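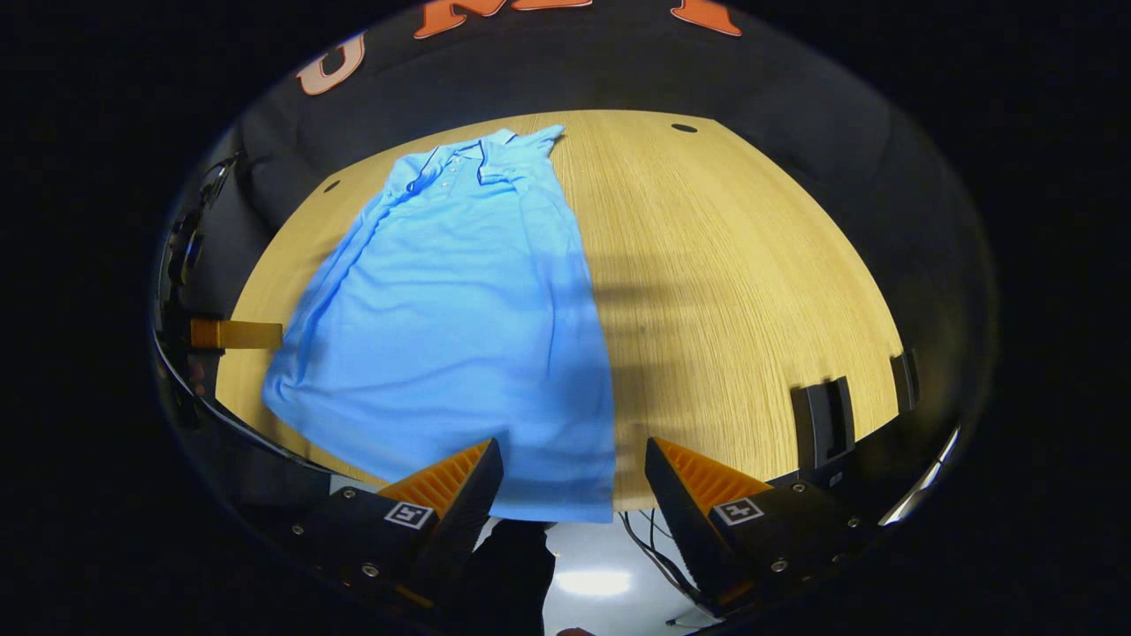 Folding is one of the last stages in the care of a garment and, in most households and small laundries, the one given the least instruction. This report sets out the work of a second-year project on the folding of knitted tops, carried out as part of the module in Textile Care and Household Management. The project concentrated on the short-sleeved polo shirt, a garment with enough structure to resist a careless fold and enough give to hide one until it is opened again. A light blue shirt laid lengthwise on the table, with the collar at the far end, one sleeve tucked along the body and the opposite shoulder still crumpled, presents most of the difficulties considered in the sections that follow. The collar and placket hold their line while the piqué knit around them moves freely, and the hem drapes over the near edge of the table, where its weight can draw on the rest of the cloth.

## 1. Aim and scope

The aim was to compare two folding methods in common use and to recommend one for the student laundry at Stastden Hall. The laundry returns residents' clothing in shallow trays, and the Hall had asked for a written procedure that new helpers could follow without supervision. Complaints received during the previous year concerned creased collars and shirts that came undone in the tray.

The project was limited to polo shirts in adult sizes. Long sleeves, woven shirts and children's clothing were excluded. Washing and drying were also outside the scope, and all garments were folded after they had been fully dried and rested flat.

## 2. Background

Printed guidance on folding is plentiful but rarely explains why one order of steps is preferred to another. The module handbook, prepared by Saoirse Heffernan, makes a useful distinction between folds that follow the construction of a garment and folds that follow the shape of the container. Shop displays generally favour the first. Travellers and people with small drawers tend towards the second.

The polo shirt sits awkwardly between the two. Its collar is thicker than its body, so that a stack of shirts all facing the same way leans forward. The placket creates a firm strip down the upper chest, and a fold made across it will leave a mark. Where the collar is finished with a contrasting edge, such as navy piping on pale blue, any twist shows at once.

## 3. Methods

Both methods begin with the shirt flat and the collar away from the person folding.

**Method A (Doko fold).** The name is the one used in our teaching group. The shirt is placed face down. Each side is brought in towards the centre back, with the sleeve laid down along the body, and the hem is then brought up to the collar in two equal turns. The finished piece is a rectangle with the collar and placket on top.

**Method B (Mulia fold).** The shirt is placed face up and folded in half lengthwise, sleeve on sleeve. The sleeves are turned in, and the body is folded from the hem in thirds. The finished piece is narrower and thicker, and the collar lies on its side.

The trial used 47 shirts lent by residents of the Hall. Each was folded by both methods, with a rest on a hanger between the two. After folding, the shirts were stacked in trays and left overnight. They were then assessed for creasing at the collar, creasing at the placket, and whether the fold had held.

The work was shared among four students, who exchanged methods halfway through so that no result depended on one person's hands. Folding took place at a wooden table in the Nic Giolla Room. The room has a large window on one side, and strong daylight sometimes put part of the table in shadow. This mattered more than expected. On a plain-coloured knit, shallow folds are easily seen in bright light and easily missed in shade, and we began turning the garment before the final assessment.

## 4. Results

Method A gave the better result at the collar. Most shirts came out of the tray with the collar lying evenly on both sides. The placket was also protected, as no fold crossed it above the lowest button. The main fault was uneven width, which occurred when the two sides were brought in without reference to a fixed line.

Method B was quicker to learn and produced a piece that fitted well in a drawer. It was less successful in the trays. The collar was pressed sideways by the shirt above, and in several cases the placket had taken a soft crease along its length. Shirts in heavier knits were inclined to open again at the hem.

Preparation affected both methods. When the upper part of the shirt was bunched or lay at an angle to the body, the fault was carried through every later step and could not be corrected at the end. Smoothing from the collar outwards to each shoulder was more effective than pulling from the hem, which tended to stretch the knit and leave the shoulders as they were.

The position of the shirt on the table was a further factor. A hem hanging over the edge caused the shirt to creep towards the folder as the sides were brought in. Moving the whole garment up before starting removed the difficulty – a small step, but one that helpers regularly left out.

## 5. Recommended procedure

1. Lay the shirt face up, with the collar away from you and the whole hem on the table.
2. Fasten the buttons and turn the collar down.
3. Smooth each shoulder outwards and straighten both sleeves.
4. Turn the shirt face down, keeping the collar in place.
5. Bring in one side and lay its sleeve along the body. Repeat with the other.
6. Fold up from the hem twice and turn the piece over.
7. Stack with collars at alternate ends.

A folding board 220 mm wide may be used at step 5 until the helper can judge the width by eye.

## 6. Limitations and further work

The shirts were lent by residents and varied in age, fibre and make, and no attempt was made to separate these effects. Assessment was by eye. A follow-up in May is proposed, when the procedure will have been in use long enough for residents to comment on it, and when lighter summer garments will be passing through the laundry.

The group thanks the residents of Stastden Hall for the loan of their shirts. All items were returned on 12/10/23.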